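Soundbar or proper speakers for a small lounge?

Home Theatre > Audio > Buying Advice

cyprian_d
Posted 3rd May
Just hung the new telly and the built-in speakers sound like a cricket commentary through a letterbox. Budget is $500, $50 over if I must. Lounge is small, rental, brick walls, partner has vetoed anything with visible cable. Looking at the Drereo bar with the wireless sub, or the Vurkar one without. Mostly dialogue, a bit of footy. Thoughts?

letay.berhe
Vurkar. A sub in a rental is a way of meeting your neighbours.

Trukent_Tragic
Neither. Second-hand pair of Trukent bookshelves and a cheap stereo amp. Will flatten any bar at that price and you'll still have them in ten years. I paid $268 for mine including stands.

letay.berhe
He said no visible cable.

Trukent_Tragic
He can paint the cable.

desta_f
Have had the Drereo since January. Dialogue is good once you turn off the "cinema" mode, which makes everyone sound as if they're confessing in a stairwell. The sub drops its connection every week or so and comes back when you unplug it at the wall. I'm told there's a firmware update. I've been told that before.

And yes Tiruwork, I did remember I owed you one from the snack thread. Footy night spread, as promised:
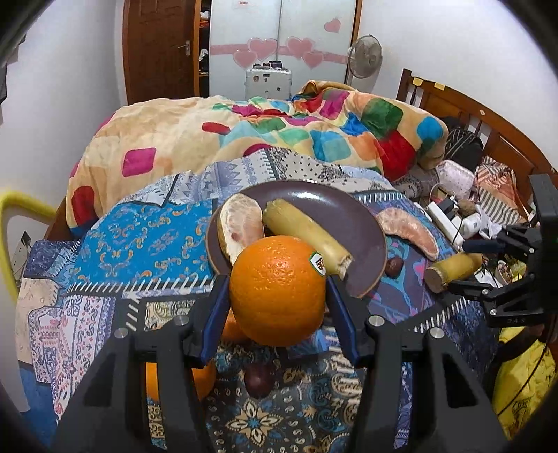 Orange and pomelo, grand final catering

Back on topic, check your telly has eARC on the HDMI port you plan to use. Mine has 4 ports and only one does it, and of course it's the one you need a mirror to reach.

tiruwork_j
Debt settled, pomelo accepted.

For the OP, I'd go the Vurkar as well. Centre channel is clearer and voices don't get buried under the crowd noise. Bass is modest. If you want your ribs rearranged, look elsewhere.

Trukent_Tragic
"Bass is modest" is what people say about a thing with no bass.

tiruwork_j
Have you heard it?

Trukent_Tragic
I've heard soundbars.

eyerusalem.w
I sold both for a couple of years so take this with salt. We had more Drereos come back, nearly all for the sub dropout. Vurkar returns were mainly people who wanted a Drereo. The optical input on the Vurkar is fine if your eARC plays up, you just lose Atmos, and in a small brick room with a bar that size you weren't getting much Atmos anyway.

desta_f
I disagree on the Atmos. Rain sounds great on mine.

letay.berhe
Have you checked it's not raining?

cyprian_d
Thanks all. Going to hear the Vurkar at the Restrepo store after work. Trukent_Tragic, what colour did you paint the cable?

Trukent_Tragic
Antique White USA. Two coats.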